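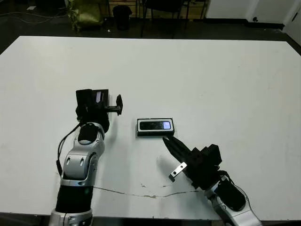 Last modified: 9/14/20

Comparing two bimanual policies when the task has a fixed order of steps

Posted by jasedik_lab

We are evaluating two imitation-learned policies on a two-arm packing task: a small dark item and a black box on a white table, parallel grippers, a head view and wrist views. Policy A predicts one action at a time. Policy B predicts a chunk of 20 actions and executes all of them before it looks at the images again. Both were trained on the same 63 demonstrations.

The trouble is the score. If I count a trial as good only when the whole sequence is finished, A and B come out nearly equal. If I score by stage (reach, grasp, bring to box, release), B is clearly better up to the grasp and worse after it. Reviewers of an earlier draft asked for one number. I tried averaging the stages and the result depends on how finely I split them, so I don't trust it.

Is there an accepted way to report this? I would also like to know whether the drop after the grasp is a known effect of long chunks or something in my setup.
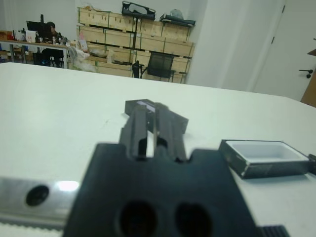
The item is small and shows up in the wrist view only as a slightly blurred dark block at the fingertips once they get close, so after the grasp the policy has to work mostly from the head view and joint positions. Both policies get the same inputs. I have not retrained with the wrist views removed. Training is 2,000 steps per run for the smoke tests and much longer for the reported ones, same schedule for A and B.

Ferdinand Sutter

Report both. The final success rate goes in the main table, with the interval and the number of trials. Next to it, give the conditional rate for each stage: of the trials that reached stage k, how many passed stage k. The conditional rates multiply out to the final rate, so splitting a stage in two changes the detail and leaves the product alone. Your average fails exactly there.

Fix the stage definitions before you run anything and write them down so a second person can apply them from video. "Grasp" needs a criterion, for example item clear of the table with both fingers in contact. Have the second person label a part of the trials without knowing which policy produced them. Alternate A and B within a session – if you run all of A in August and all of B later, you are also comparing lighting and calibration.

One caution on conditional rates. The trials that reach a late stage are a selected group. If B gets through more of the awkward grasps, it enters the next stage from harder states than A does, and part of your drop may be that. To check, start both policies from the same set of recorded post-grasp states and score only what follows. 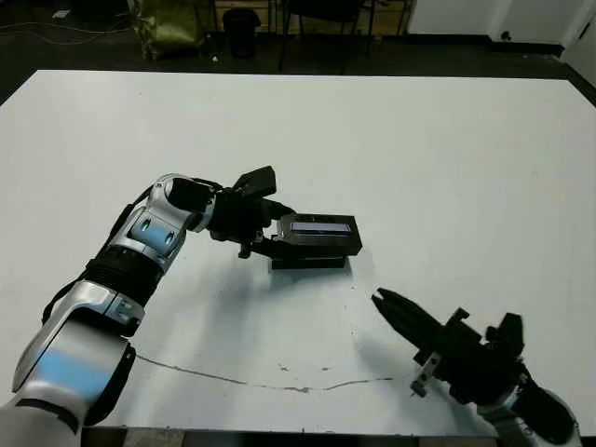 Chunk length is the other suspect. With 20 actions executed open loop, an error made at the start of a chunk stays in until the chunk ends. Free motion tolerates this and contact usually doesn't. When the left gripper has hold of the box and the right one is reaching in with its fingers slightly open, a small shift of the box moves the target for the right arm, and a policy in the middle of a chunk will not react. Keep the predicted length at 20, execute only the first 4, then query again. No retraining needed. If the late stages recover, you have your explanation and one more row for the table.

kidora77

had the same thing with a different robot. shorter execution helped, but the arm got jerky at the joins between chunks and we had to blend the overlapping predictions. check your inference time too, if the query takes longer than the steps you execute the arm just sits there waiting

barbosa_m

More demos. 63 is low for two arms.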